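Helance Ornis Acoustic Recorder

Home / Field Equipment / Wildlife Survey / Passive Recorders

Availability: in stock. Units ordered with the Nillunen mast kit ship together when the kit is available (next batch: September).

Overview

The Ornis is an unattended sound recorder for surveys of owls, wolves, deer and other animals that are heard more often than they are seen. It is fixed to a tree or mast, given a schedule, and left in place. Audio is written as uncompressed WAV files to removable memory cards. The recorder has no radio and transmits nothing. Data is collected by changing the cards.

It is intended for long deployments at sites that are visited rarely. For short attended sessions with a handheld microphone, see the Montoya series.

Microphones

The Ornis has 2 omnidirectional microphones, one on each side of the housing. They can be recorded as a stereo pair or used singly to save card space. Each microphone sits behind a foam windscreen and a hydrophobic membrane. The capsule, membrane and windscreen come out as one cartridge, which can be replaced in the field without opening the main housing.

Low-frequency response has been extended for wolf howls and the calls of large owls. A switchable high-pass filter is provided for windy sites. The filter should be left off when howls are the target, as it also reduces the lower part of the call at long range. The recorder is not suitable for bats.

Gain is set separately for each channel. Automatic gain is not offered. Surveys that compare call levels between sites need a fixed setting, and the setting in use is written to the header of every file.

Recording schedule

Schedules are built in the menu or in the desktop program and copied to the unit on a card. Up to 39 recording blocks can be stored. A block can begin at a clock time or at an offset from sunrise or sunset, calculated from the site coordinates entered at setup. Blocks that overlap are merged. A block that crosses midnight is kept as a single recording and is listed under the date on which it started.

Daylight saving time is ignored. The clock should be set to local standard time and left there for the whole deployment.

Power

The battery compartment takes D cells, alkaline or lithium. A full set of new lithium cells gives 3,333 hours of single-channel recording at the lowest sample rate. Stereo recording, higher sample rates and cold weather all shorten this. The desktop program gives an estimate for a particular schedule and cell type before the unit goes out.

The clock has its own backup cell and keeps time while the main cells are changed. If the main supply drops below the cutoff voltage, the recorder closes the current file, writes an entry to the log and shuts down. It does not restart until the cells have been replaced and the schedule has been armed again.

An external 12-volt supply can be connected through the sealed port on the base. Do not mix cell types, or new and used cells.

Housing and mounting

The housing is glass-filled polycarbonate in matte green. The door closes on a silicone gasket with a pair of stainless latches, and will accept a small padlock. Inspect the gasket at each visit and wipe off any grit before closing. A desiccant pouch is supplied and should be changed whenever the door has been open in rain.

Mount the recorder upright, with the microphones clear of the trunk. Avoid stems with loose bark, and cut back any twig that can touch the windscreens. The supplied strap is suitable for most trees. For open moorland and tundra, where there may be nothing to strap it to, the Nillunen mast kit provides a sectional aluminum pole, a ground spike and guy lines.

Bears and foxes chew straps and windscreens. A steel guard is available as an accessory. It has a small effect on response at the upper end of the range, and the correction curve is included in the manual.

File names and log

Each file name contains the unit prefix, date and start time. The prefix is set by the user. Temperature and supply voltage are logged at the start and end of every recording in a plain text file, which opens in any spreadsheet program.

In the box

Ornis recorder
Microphone cartridges, fitted
Mounting strap
Desiccant pouch
Quick start card

Memory cards and D cells are not included.

Accessories

Nillunen mast kit
Steel guard
Replacement microphone cartridge
External power cable
Gasket set

Service

The warranty period is 18 months from delivery and covers the recorder and its electronics. Cartridges, gaskets and straps are treated as wearing parts. Damage by animals is not covered, but can be repaired at cost. Remove cells and cards before sending a unit in, and enclose a copy of the most recent log file.

Calibration can be requested when ordering. The certificate lists both channels by cartridge serial number and no longer applies once a cartridge has been exchanged.

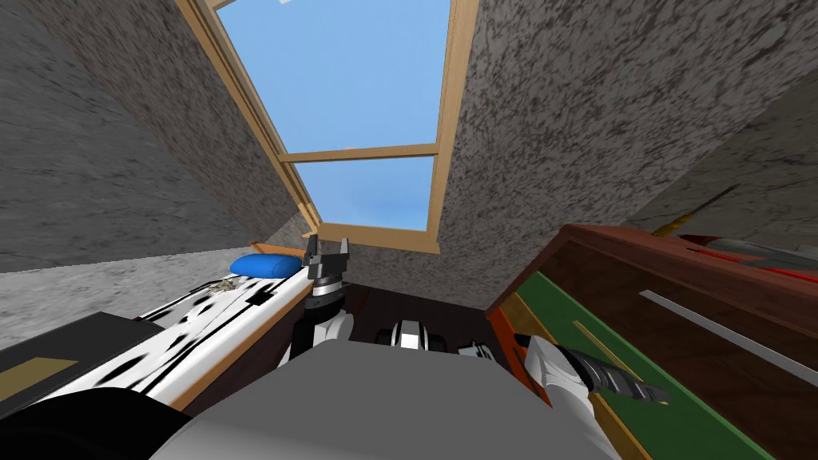
Render: Arturo Rizzi

Helance Field Equipment. Specifications may change without notice.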